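Destcombe Grant Progress Report, Hand-Held Gripper Upkeep
Submitted to the Barbosa Fund, Wed 10 December

Thank you again for your patience this fall, and for the kind note after our September report (it went up on the Drititley office wall!). The Flullum grippers are in much better health than they were then. We have fitted 102 finger pads so far and have 60 left on the shelf, and the weekly check now takes one person 15 minutes per tool, covering the pads, the jaw pivot and the vent slots, with a wipe-down of the housing at the end.

Grippers in use at the kitchen and steel work areas:

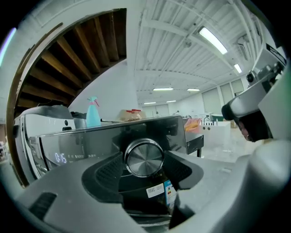
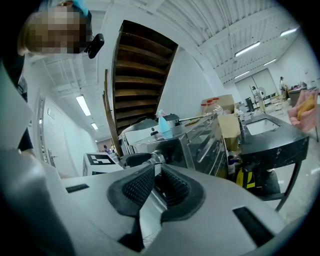
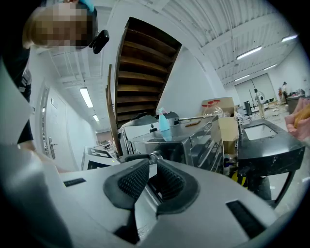

We do still have 4 tools waiting on new pivot joints, and I'm sorry to say the supplier has moved the delivery date twice. If the parts slip again we would like to carry that piece of the budget over into the next quarter, and I would be very glad to talk it through by phone whenever it suits you. The updated spending sheet will follow under separate cover.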